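Hilo opens bookings for two-arm soft goods handling service

Commercial laundries, hotel suppliers and bedding makers can now book time on a two-arm robotic workstation intended for pillows, cushions and other soft items that conventional equipment handles poorly.

The service, called Wurnum, is offered by the automation firm Hilo. It combines the hire of a complete workstation with on-site set-up, operator training and a written report on how well the customer's own products suit robotic handling. Bookings opened in September, and the first customer placements will run for four weeks each.

Hilo developed the service over two years with the bedding manufacturer Vigfúsdóttir, which supplied returned and surplus stock for testing. A total of 124 different products have been put through the workstation, ranging from flat cushion covers to full-sized bed pillows with decorative edging.

"Many of the businesses we speak with have automated their washing, drying and dispatch, but the work in between is still done entirely by hand," said Signe Nørgaard, Director of Services at Hilo. "They have asked for a way to find out what is possible with their own goods before they commit to buying equipment. Wurnum has been designed to answer that request."

Each workstation consists of two robot arms with two-fingered grippers, a camera fitted at each wrist, and a white work surface enclosed by plain grey panels. Hilo said the light surface and plain walls were chosen to help the cameras separate the edge of a product from its background, particularly where the fabric is thick or dark in colour.

Customers select the tasks to be taught from a list that currently includes turning, squaring to the table edge, smoothing, and placing an item in a carton or bag. An operator guides the arms through each task a number of times, and the recorded movements are then used to prepare the workstation to carry out the task by itself. Hilo advises customers to allow two full shifts for teaching a single task on a single product.

Pillows with a deep pile and a gathered border have received particular attention. Plush fabric changes in appearance as the nap is brushed in different directions, and a ruffled edge offers the gripper several folds where a plain seam would offer one. Kolbrún Grímsdóttir, who led product testing, said these items were included at the request of Vigfúsdóttir, whose decorative range is finished largely by hand.

"A plain white pillow is a reasonable place to begin, but it does not represent what our customers buy," Ms. Grímsdóttir said. "We asked for the difficult items to be placed on the table early, and the design of the service has benefited as a result." 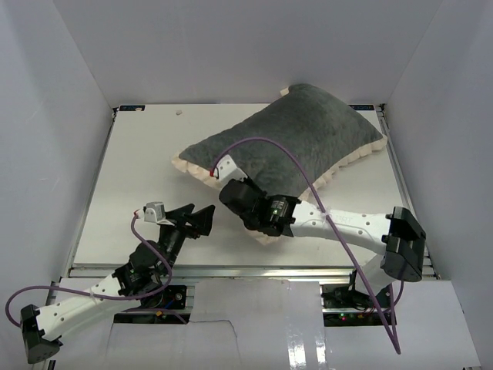 Independent review

Before opening bookings, Hilo commissioned a review of the service from Grelier, a consultancy that advises manufacturers on plant and equipment. The review was carried out at Hilo's test hall and covered 2,175 handling attempts across the product range. Of these, 1,967 were recorded as completed without help from an operator.

The reviewers noted that results were strongest for squaring and turning, and weakest for bagging, where soft corners tended to catch on the mouth of the bag. They also found that the workstation was slower than an experienced worker on every task measured. The report recommends that customers consider the service for steady, repetitive work — overnight finishing, for example — and continue to rely on staff for short runs and urgent orders.

Andor Dudás, who wrote the review for Grelier, said the training material was clear and that operators with no background in robotics were able to teach a simple task by the end of their first day. He was more critical of the reporting software, which he described as difficult to read on a small screen. The review also asked for better labelling of spare parts and a shorter start-up procedure.

Hilo has accepted the recommendations. A revised version of the reporting software will be supplied to all customers at no added charge, and the start-up procedure has been rewritten.

Terms of the service

Placements include delivery, installation, two days of operator training and telephone support during working hours. Customers are asked to provide a level floor area, a standard power supply and a supply of the products to be handled. Items should be clean, dry and free of pins, tags and loose packaging.

Recordings made during a placement remain the property of the customer. Hilo may use them to improve the service only where written consent has been given, and consent can be withdrawn at any time before the placement ends.

At the close of each placement, customers may return the workstation, extend the hire by the month or apply part of the fee to a purchase. Mogens Briem, Commercial Manager at Hilo, said pricing will depend on the number of tasks and the distance travelled by the installation team. Quotations are provided after a short telephone interview.

A second version of the workstation, with a wider table for quilts and bolsters, is being prepared. Hilo has not set a release date.

Businesses wishing to book a placement or obtain a copy of the Grelier review should contact Hrefna Steinarsdóttir in the Hilo customer office. Demonstrations at the test hall are held at 10 a.m. and 2 p.m. by appointment, and visitors are welcome to bring samples of their own products.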